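Tarkstead Water-Play Table: data card and README

Saturday, October 23, 2021 - Skarkwood maintainers
Reading time: 5 min

# Tarkstead Water-Play Table

## Summary

Tarkstead is a set of short sessions built on one tabletop activity: toy fish are moved out of a shallow tray of water and sorted into buckets by colour. This card covers the props, the table layout, the water, the sorting rule and the reset. File formats and the loader are described in the Morikawa repository and are not repeated here.

The release holds 650 sessions. Each has one annotation file and one line in `index.csv`.

## Props

| Item | Colour | Notes |
|---|---|---|
| Tray | blue | rectangular, plastic, holds the water |
| Bucket A | lime green | set farther back |
| Bucket B | pink | set in front of bucket A, against the tray |
| Toy fish | pink, green | plastic |
| Net | blue rim and handle | fine mesh, one per table |
| Clear container | transparent | used for topping up the tray |

Replacement props should match in colour. Size matters less, provided that a fish fits through the rim of the net and into the bucket with room to spare.

## Table layout

The table is white and made of two sections. The join runs across the top and is left uncovered. The tray goes near the middle. Both buckets stand to the right of it, green behind pink, and the clear container goes to the right of the buckets.

The tray position has a tolerance of 5 mm at the start of a session. It is not corrected if it shifts during one.

Personal items are allowed at the far end of the table, by the wall. They are not props, are not listed in the index and may differ between sessions.
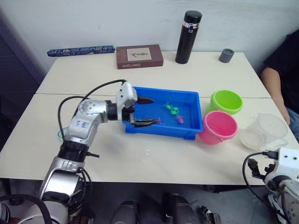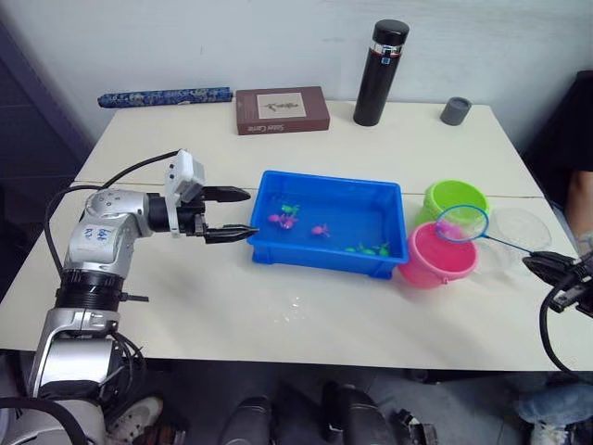 *Tray and buckets in the standard layout, with water and toy fish in the tray.*

## Water

Fill the tray from the clear container. The water should be shallow: deep enough for the fish to float, low enough that the net does not push a wave over the rim. Plain tap water only. Washing-up liquid was tried in January and dropped, as the foam hid the smaller fish.

Drops on the table are left alone until the session ends. Standing water near the join is wiped up at once - it gets into the gap and drips on the floor.

Change the water at the start of each day. Dry the underside of the tray before putting it back, or it slides.

## Sorting rule

- Pink fish go in the pink bucket and green fish in the green bucket for sessions marked `match`.
- Sessions marked `free` have no colour rule. Either bucket is correct for any fish.
- A fish that lands on the table is logged as `spill`. It may be picked up again.
- A fish hanging over the rim of a bucket is logged as `unresolved`, whatever its colour.

The rule is stored in the `rule` field. It cannot be worked out from a single still, and labels should not be guessed from bucket colour alone.

## Annotation fields

- `session_id` - string, unique
- `rule` - `match` or `free`
- `start_count` - integer, fish in the tray at the start
- `end_tray`, `end_green`, `end_pink` - integers
- `spill` - integer, may be 0
- `notes` - free text, often blank

Counts were entered by hand and checked by a second person for 100 sessions. Two of these had a wrong `end_tray` value and were corrected. The remainder have had a single pass.

## Reset

1. Empty both buckets back into the tray.
2. Shake the net over the tray, turn it inside out and check for fish.
3. Top up the water if needed.
4. Stir once by hand and let the surface settle.
5. Wipe the table in front of the tray.

Fish are not arranged after stirring. They tend to drift into groups or sit along one side, and this is left as it falls.

## Known problems

- The clear container is hard to make out against the white table. Masks for it are poor and should not be used for scoring.
- The pink bucket hides part of the green one. Fish at the bottom of the green bucket may not be visible.
- Fish lying close together are sometimes drawn as one outline. Use `start_count` where the two disagree.
- Light reflected from the water affects the colour of the green fish more than the pink.

## Versions

- 2 - adds `unresolved` and `free`. Counts corrected as described above.
- 1 - first release, `match` sessions only. Withdrawn.

The Plondness split from version 1 used a deeper tray and should not be mixed with the present set.

Contact: Skarkwood maintainers, via the project issue tracker | © 2021 Skarkwood | Back to top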